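How to Get Tape Residue and Scuffs Off a White Tabletop (Without Buying Five Sprays)

By Vittoria Melis
05/10/2022

Every cleaning aisle has a bottle that promises to lift "any" mark from "any" surface. I have bought a fair number of them and I would like my money back. White tabletops in particular seem to attract this kind of product, probably since a white surface shows everything and people panic.

So this is the dull method. It uses dish soap, warm water, cooking oil, baking soda and two cloths. It works on most smooth, sealed white tops of the kind people use for crafts, games, sorting and homework. It will not bring back a finish that has been sanded off, and neither will the expensive bottle.

What you need

Dish soap, plain, no added bleach
Warm water in a bowl
Cooking oil, a teaspoon or so
Baking soda
2 soft cloths, one for wet work and one for drying
An old plastic card with a straight edge
A hair dryer (maybe)

Leave the melamine sponge in the cupboard for now. It's a very fine abrasive, whatever the packet says about "erasing," and on a glossy top it can leave a dull patch that you will only notice in the evening when the light comes in sideways. I did this to a Sterkarik desk and spent a year putting a plant over it.

Step 1. Find out what you've got

If you still have the care sheet, read it. If you don't, pick a spot nobody looks at, the underside of the rim or a back corner, and try your soapy cloth there, then a drop of oil. Wait ten minutes. Wipe. If the spot looks the same as its neighbors you can carry on. If it's gone cloudy or sticky, stop and ask whoever made the table.

Step 2. Clear the top, and the floor too

Take off anything loose. Then look down. Power strips and coiled cables tend to collect under work tables, and a bowl of soapy water has no business above a live one. Unplug the strips at the wall and slide them well out from under the edge before you fill anything. I've read guides that put this in a small box at the end. It belongs here.

If the top has a hole cut through it, lay a dry towel on the floor below. Water finds holes.

Step 3. Decide which tape stays

Some tape is rubbish and some is there for a purpose. Bits of colored tape on a table are usually somebody's markers, showing where a thing goes or where a task starts, and peeling them all off in a cleaning mood makes you unpopular. Ask first. If the marks have to come back afterward, measure from two edges of the table to each piece and write it down. One edge won't do, and on a curved top you need to say which bit of the curve you measured from.

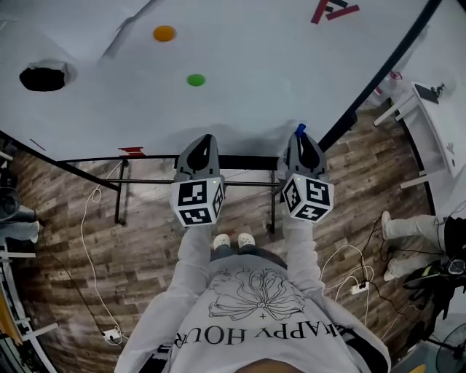
Valentin Bühler wrote in to say that measuring is a waste of an afternoon and that he simply runs a pencil line around each piece of tape before lifting it, then tapes over the line again when the table is clean. He adds that he has done this since April and has never once picked up a tape measure.

Fine, but pencil comes off with soap, so his lines only survive if he cleans around them, and then the dirt stays exactly where the tape was. I tried it. Two of my three outlines were gone after the first wipe. If you're only doing the residue from one strip and leaving the rest of the top alone, his way is quicker and I'll give him that.

Step 4. Lift the tape

Pull slowly, low and flat, folding the tape back over itself. Pulling straight up is how you get a strip of backing in your hand and all the glue left on the table.

Old tape that snaps can be warmed with the hair dryer on low, held a hand's width away, for 20 seconds or so. Keep it moving. Heat can loosen the edge trim on some tables as well, so stay clear of the rim if yours has a strip glued along it.

Use the plastic card for the last stubborn bit. No knives, no razor blades, whatever the videos show.

Step 5. Oil, then soap

Rub a little oil onto the leftover glue with a fingertip and leave it for five minutes. It should roll up into gray crumbs when you push it with the card. Wipe those off, then wash the patch with soapy water, twice. Any oil you leave behind will pick up dust and you'll be back here within the week blaming me.

I compared this with Wiriya, which a shop assistant assured me was made for the job. It smelled of oranges and took the same five minutes.

Step 6. Scuffs

Dark lines and rubbed marks often aren't in the surface at all. They're material left by whatever dragged across it, a rubber foot or a shoe or a toy wheel. Mix baking soda and water to a loose paste, rub it on lightly with a damp cloth, and rinse. Ten strokes, then look. If nothing has changed after three rounds you probably have a scratch, and more rubbing will just give you a shiny scratch.

Felt-tip is a separate misery. The Kidlow pens that say washable mostly are, on the same day. After a month I wouldn't count on it.

Step 7. Dry it

Use the second cloth, the dry one. Do the rim and the inside edge of any hole, where water sits and can swell the board underneath. Wipe down the legs while you're at it. Plug the power strips back in last, with dry hands.

On protective films

Cesberg sells a clear film for tabletops and I get asked about it a lot. I had it on for one winter. It bubbled near the window and the tape stuck to it harder than it ever stuck to the table.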